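Pricing FAQ: the questions I get most

I run a small price-tracking blog out of Naylor, and my inbox fills up with the same handful of questions every time a new inflation number comes out. So I finally wrote the answers down. I'm not an economist, just a person with a very long spreadsheet.

What do you track, exactly?

Ordinary stuff people buy over and over. Groceries, sheets and towels, light bulbs, haircuts, bus fares. There are 550 items on the list right now and I check them every month at the same stores, mostly in Naylor and Onbridge. The full log is up to 2338 entries (yes, I type them in myself, and yes, I make typos!).

Why doesn't your number match the official one?

Mine covers two towns and skips rent completely. Housing is a huge piece of any official index, so when rents move and cereal doesn't, we're going to disagree. I also don't adjust for quality. If a toaster gets nicer and costs more, I just write down that it costs more.

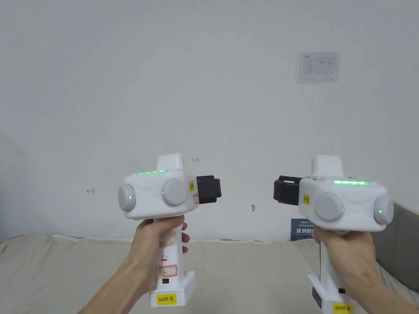
A gripper in each hand, jaws facing each other.

If inflation is falling, why is everything still so expensive?

I get this one constantly, and I get why! Inflation is the speed prices are climbing. When it slows down, prices are still going up, only by less than before. For your grocery bill to drop you'd need prices to fall, and across a whole economy that's pretty rare. Single items do it all the time, though. Eggs bounce around like crazy.

What is "shrinkflation," and do you count it?

Same price, smaller package. I do count it, by tracking price per ounce or per sheet wherever the label lets me. My favorite dish soap went from 7 cents an ounce to more than I want to talk about. 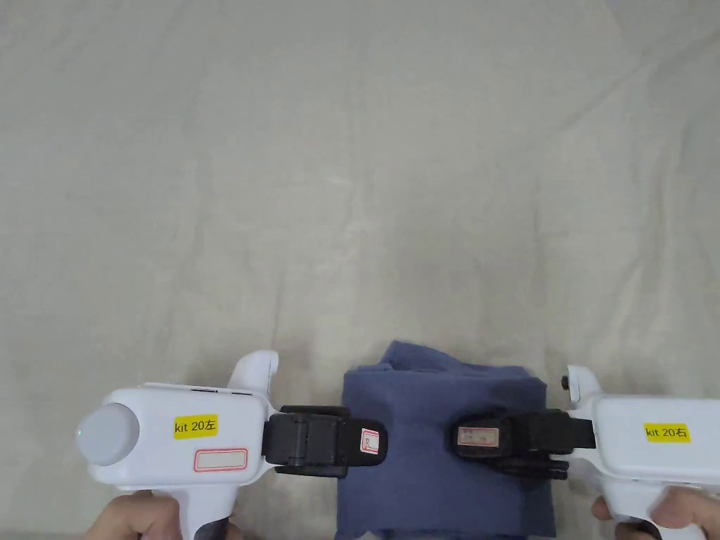 Page last changed: 22nd December

Do you track bedding and towels separately?

I do, under household textiles. They go on sale so often that the regular price is close to meaningless, so I log whatever the register would charge me that day. December is always a mess in this category.

Are stores just raising prices because they can?

Sometimes, probably. From the outside I can't tell a store passing along its own costs from a store padding its margin, and I try not to guess. What I can see is timing. When Ratitz raises something, Flimon usually follows within six weeks, and that tells you they're watching each other. It doesn't tell you why the first one moved.

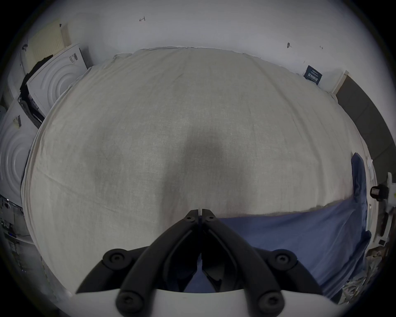 It also works in the other direction, just a lot slower. Flimon cut its coffee price last spring and Ratitz sat on the old one for seven months. I was buying mine at Flimon the whole time, obviously.

Can I use your numbers?

Sure, go ahead. Please say where they came from and mention that it's two towns, so people don't take it for a national figure. If you want the raw spreadsheet, send me a note through the contact page and I'll email you the latest copy.

Will you add my town?

I'd love to, but I can only be in so many checkout lines. If you're willing to check a short list every month and stick with it for a year, write to me and I'll send you the blank sheet and my notes on which sizes to log.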